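Lunstead walking shoes, 4 months in

Bought these in December, 140 on sale, mostly for the commute. 29 minutes each way on foot, all hard ground, no grass. Size up a half. Seriously. My first pair went back becuase my toes hit the front on every downhill.

Good stuff first. Heel is firm without feeling like a brick. Laces stay tied, which my old Ojedas never managed. Grip on smooth concrete is fine, grip on wet leaves so-so. They dry overnight if you pull the insoles out.

Bad stuff. Tongue slides left. Insoles are junk, swapped mine for Tesesia ones after two weeks and should of done it sooner. The gray shows everything. And the left one squeaks, only indoors, only in the mornings. Emailed the store, got a nice reply from Christos Raptis telling me to put talc under the insole. Helped for a few days. Back now.

Sole wear: outside edge of the right heel is going a bit smooth, rest looks ok. My brother in law has the same pair and walks less, no wear at all on his.

Would I pay full price? No. On sale, yes, probably the black ones next time. Four stars, minus one for the squeak and the insoles.

Kind of ground I'm talking about:

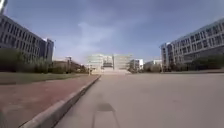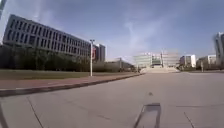
Pale concrete, buildings way off in the distance.

Fotis Kouris, Nustcombe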